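Small plants are getting by with fewer people

Kawaguchi used to hire in September. Genji Ikeda, who runs a packaging shop there, had 100 applicants one year and took 20. 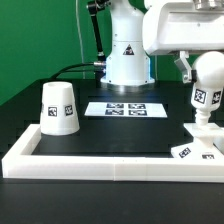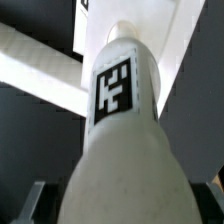
Second picture: a white bottle with a paper label at its neck.

Last fall he had two applicants, and one withdrew. Wages are up, but rents have risen faster, and younger workers commute to the city. Riku Sekiguchi left for a warehouse job at Vandell. "The bus stopped running after six," he said. Ikeda now offers rides.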